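Chapter 4
Fruit in the House: Buying, Keeping, and Using It Up

In this chapter
How fruit ripens, and why some kinds go on ripening after they are picked
Choosing a place and a container for the fruit you keep at room temperature
Sorting, rotating, and handling fruit through the week
What to do with fruit that has gone a little too far
Keeping a fruit record (Activity 4A)

Before You Begin

If you have worked through the first three chapters, you already have a pantry shelf you can find things on and a refrigerator that has been wiped down at least once, and I hope you are feeling pleased with yourself. Fruit is a different sort of problem. A can of beans will wait for you. A pear will not, or rather it will wait for you stubbornly for five days, hard as a doorknob, and then be perfect on the one afternoon you happen to be out. Most of us have thrown away more fruit than we would care to add up, and most of us have felt bad about it, and then gone to the store and bought the very same fruit again.

The aim of this chapter is a modest one. By the end of it you should be able to look at the fruit in your kitchen and say, with fair confidence, which piece ought to be eaten today, which can sit until later in the week, and which belongs in the refrigerator. You will also set up a fruit basket or bowl of your own, if you don't already keep one, and look after it for 10 days while you write down what happens. Students often tell us that this is the activity they carry on with after the course is over, long after they have stopped folding their dish towels the way we showed them in Chapter 2.

You will not need any special equipment. A basket, a wide bowl, or even a baking pan will do, along with a notebook, a pencil, and whatever fruit is cheap and good where you live.

4.1 Fruit Is Still Alive

It helps to begin with a fact that sounds odd the first time you hear it. An apple on your kitchen table is still alive, in its quiet way. It has been picked, washed, and driven a long distance in a truck, but its cells are still taking in oxygen and giving off carbon dioxide and a bit of water and warmth. We call this respiration, and it goes on until the fruit is eaten, cooked, or spoiled. The warmer the room, the faster it goes. This is the reason the refrigerator works as well as it does for fruit that is already ripe: the cold slows everything down.

Some fruits do more than just breathe after they are picked. They go on ripening. Their starches turn to sugar, their flesh softens, their color changes, and they begin to smell like themselves. Bananas, pears, peaches, plums, mangoes, avocados, and tomatoes all belong to this group, and so do apples, although an apple has usually done most of its ripening by the time you meet it. The long word for these is climacteric fruits, and you will find it in the glossary. Grapes, cherries, strawberries, oranges, and lemons belong to the other group. They are as sweet on the day they are picked as they are ever going to be, and leaving them on the counter in hopes of improvement will only bring you disappointment.

Ripening fruits give off a gas called ethylene. You can't see it, and at the levels found in a kitchen you won't smell it either, but fruit responds to it. Ethylene is a kind of signal that tells the fruit to get on with ripening, and a fruit that is ripening gives off more of it, and so the whole business speeds up. This is why a paper bag works so well on a hard avocado. The bag holds the gas close. Put a ripe banana in the bag too and you will hurry things along even more.

4.2 Reading a Piece of Fruit

Before you can decide where a fruit should go, you have to know what stage it has reached, and for that you have four good tools that cost nothing: your eyes, your nose, your fingers, and the weight of the thing in your hand. We will take them one at a time in the exercises, but a few words about color belong here at the start, since it is what most shoppers go by.
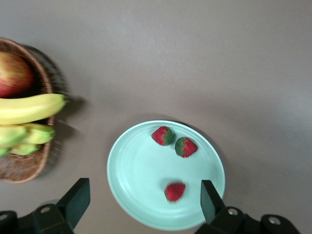
Color is a very good guide with some fruits and a rather poor one with others, and the two everyday fruits that show this best are the banana and the apple. A banana tells you nearly everything through its peel. Green means starchy and firm, yellow means sweet and ready for most people's taste, and brown speckles mean sweeter and softer still. You will often find more than one stage in the same basket, with a bright yellow banana lying on top of others that still have a good deal of green in them, and that is a fine way to have things, as you can eat the yellow one now and let the rest come along. Look at the ends as well as the middle, because a banana may be yellow along its whole length and keep a green tip. An apple is another matter. Red over yellow and pale green, in streaks, is simply how some varieties look, and the red part tells you more about the variety and the sunshine than about the sweetness. If you want to judge an apple by its color, look past the red to the color underneath, which growers call the ground color. As a rule it shifts from green toward yellow as the fruit matures, though in a few varieties it stays green to the end.

Your nose comes next. A ripe peach or melon should smell good at the stem end, and if it smells of nothing it probably tastes of nothing. Your fingers should be used gently - a light press near the stem of a pear will tell you what you need to know, and a hard squeeze in the middle will only leave a bruise for tomorrow. As for weight, pick up two oranges of the same size and take the heavier one. It has more juice in it.

Try This
The next time you shop, choose three bananas at three different stages of ripeness, even if you have to take them from different bunches. At home, lay them side by side and write a short description of each peel. Taste a slice of each on the same day if you can. Most people are surprised by how different they are, and a few find out that they have been eating their bananas too early all their lives.

4.3 A Place to Keep It

There is no perfect fruit container, but there are some that make the job easier. A basket lets air in at the sides, which helps keep moisture from collecting around the fruit. A wide, shallow bowl is easy to wash and easy to see into. A deep bowl looks generous and handsome on a table, and I have owned several, but whatever is at the bottom of a deep bowl tends to be forgotten there. Whichever you choose, try to keep the fruit in one layer, or two at the most, with the firm pieces below and the soft ones on top.

Where you put the container matters as much as what it is. Look for a spot that is out of direct sun, away from the stove, and well clear of the top of the refrigerator, where warm air collects. Past 70 degrees, you will notice the bananas galloping ahead of you. And do put the fruit somewhere you will walk past it. A bowl in the dining room that nobody enters until the holidays might as well be in the garage.

In our teaching kitchen at Prultside we tried the same fruit in two places, one basket on the long table by the door and another on the shelf beside the oven. The oven shelf ran through its bananas 2 days sooner. It was hardly a scientific trial, and the basket by the door was also the one people snacked from, but it was enough to persuade us to move the shelf basket for good.

Wash the container now and then. Wicker should be brushed out when dry, wiped with a cloth that is barely damp, and left to air before the fruit goes back in. If a piece of fruit has leaked or gone moldy, take everything out, discard the spoiled piece, and check its neighbors carefully.

4.4 The Two-Minute Sort

Once a day, at whatever time suits you, go through the fruit. I like to do mine while the coffee is brewing. Lift each piece, look at the underside, and decide among these:

Eat today: ripe, fragrant, or beginning to show soft spots.
Leave alone: still firm, still coming along.
Chill: ripe, but you won't get to it today.
Cook or freeze: overripe but sound, with no mold and no sour or fermented smell.

Bananas may go in the refrigerator once they are ripe. The peel will darken, which alarms people, but the fruit inside will be fine for several days. Green bananas should stay out, as the cold can stop them from ripening properly.

Words to Know
Climacteric fruit
Ethylene
Ground color
Respiration
Rotation

Activity 4A: The Fruit Record

Rule a page of your notebook into four columns and head them Fruit, Day Brought Home, Stage, and What Became of It. Fill in a line for every piece of fruit that enters your kitchen over the 10 days, and update the stage each time you do your sort. Be truthful in the last column. Bring the page with you when you start Section 4.5, where we will use it to plan a shopping list that fits the way your household eats.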